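Skevora Rebuilds Its Planning Software for Soft Goods
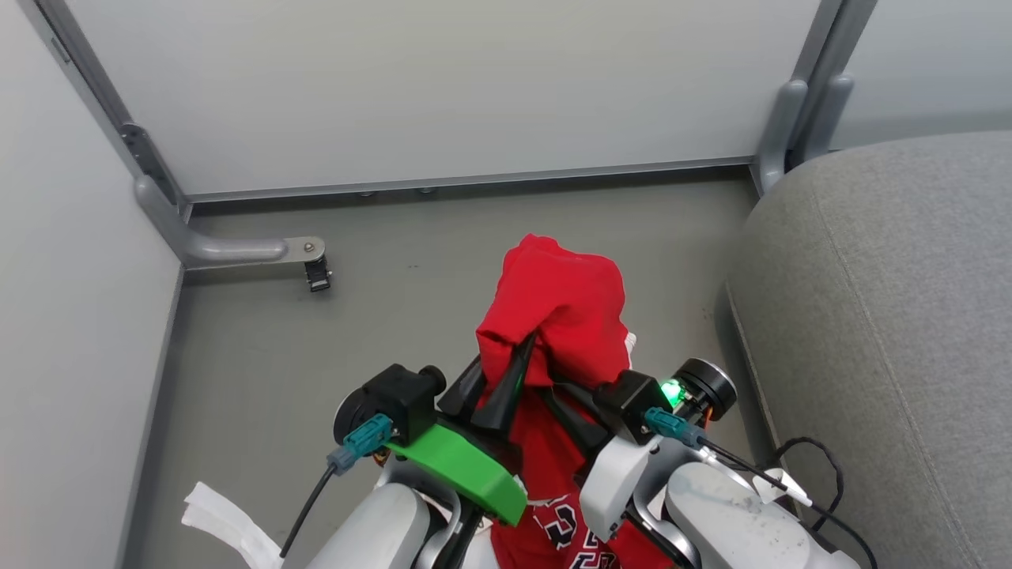
A red garment with large printed numerals, held between two grippers.

Cloth remains a difficult subject for software that was written with boxes in mind. Duygu Güler, who leads the planning group at Skevora, explained that the earlier version of the company's Senow planner treated every item as a fixed shape. "A shirt has no fixed shape," she said. "The plan was out of date as soon as the fabric moved."

The current release, in use since May, replans after each contact. It keeps 3 candidate grasps in memory and drops any that the perception module can no longer confirm. According to Güler, the module was tuned on 1,159 recorded grasps, most of them on sportswear. "Printed numbers were a problem at first," she said. "The software read the edge of a digit as the edge of the cloth."

Marcela Machala, who maintains the control code, described a less visible change. Both arms now share one clock, and commands are issued every 8 milliseconds. "Before that, one arm could pull while the other was still waiting," she said.

Machala added that the logging tool, Rashti, still needs work. Replaying a run of nearly 100 folds remains slow, and her team intends to rewrite the file reader before adding new features.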